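Folding

Half past six and the bus at ten. Benedicta had the whole pile still to do.

She'd told herself last night, do it last night, and then hadn't. Tea instead. Then the radio. Then bed with the lamp on. So now it was morning and the laundry was in the chair where it always was, and the suitcase was open on the bed with one shoe in it. One. The other one God knows.

Clondberg was four hours by bus. Her sister had said come light, there's no closet, there's a hook. Fine. A hook. Benedicta took a sweater out. Put it back. It would be cold up there, it was January, what did a hook have to do with it.

Shirts first. Shirts were easy. Arms in, arms in, over, over. Her mother had done them on the ironing board at Baumgart Street and never looked down once, talking the whole time, and they came off the end like envelopes. Benedicta looked down. Hers came off like something you'd hand back at a counter.

Socks. Didn't pair them. Threw them in.

Towel, did she need a towel. There'd be towels. Would there? She called, phone wedged against her shoulder, no answer, probably in the shower, using a towel. So there were towels. Good. Towel back on the chair.

The kettle went off and she ran for it and ran back and had forgotten what she ran for. Cup. Went back. The electric bill was under the cup, 2,285 on it in whatever units they used, she'd never understood it, she put the cup back down on it. Later. After Clondberg. Everything was after Clondberg now.

Then the pants. The pale ones, soft, the ones she'd bought at Prastero the week she started the job and wore every Sunday since. Not for going out. For the couch, for soup, for the phone. She hadn't planned to bring them and then she thought of her sister's kitchen at eleven at night, the two of them with their feet up on the same chair, and what else would you wear for that.

She carried them out to the table becuase the bed was all suitcase. Laid them down and pulled one leg straight and then the other leg went off on its own. The middle bunched. It always bunched. She smoothed and it bunched.
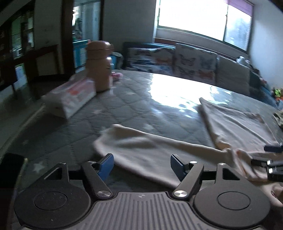 Seams together first, and then the legs will follow, that was how her mother put it, you're starting at the wrong end again, you always start at the feet. And don't press so hard, it's cotton, it isn't bread.

All right, Mama.

She picked them up by the waist and shook. Once, hard, so they snapped. Held them up against the window. Seam to seam. One leg over the other and it did follow, it hung there straight as anything, and she laid it on the table and folded it up in half and in half again and it was a square. More or less a square. She stood there looking at it longer than she had time for.

Eleven years since her mother had said anything at all about laundry, or bread. You'd think it would wear off. It got louder if anything, mostly in the mornings, mostly when she was late.

Ten past nine! How was it ten past nine.

She ran. Pants in, on top of the socks. Sweater in. Toothbrush in a sandwich bag. The jar of pepper for her sister, wrapped in the second sweater, so now there were two sweaters, come light. The Fesis tin with the buttons in it, because her sister had asked for the green coat buttons twice now and Benedicta had said yes yes both times and left it on the shelf both times. She shook it to be sure. It rattled. In.

The zipper went halfway and quit. She sat on the lid. Bounced. It went a bit more. She took out the second sweater, unwrapped the pepper, looked at the pepper, wrapped it in the pants.

So much for the square.

Lid down, zip, all the way round. She said sorry out loud, to the ceiling more or less, and got her coat. Keys. Phone. Stove off, checked it, checked it again. Windows. The heap on the chair could stay a heap, it would be there Saturday when she got back, same as ever.

Out the door, down one flight, and stopped.

The shoe.

Back up. Key in the lock, wrong key, right key. On her knees by the bed with her coat on and her arm in up to the shoulder, nothing, dust, a pen. Not under the bed. Not behind the door. She moved the heap on the chair and there it was at the very bottom, under the towel, where she must of put it herself.

No room in the suitcase. She put it in her coat pocket, heel up, and went for the bus.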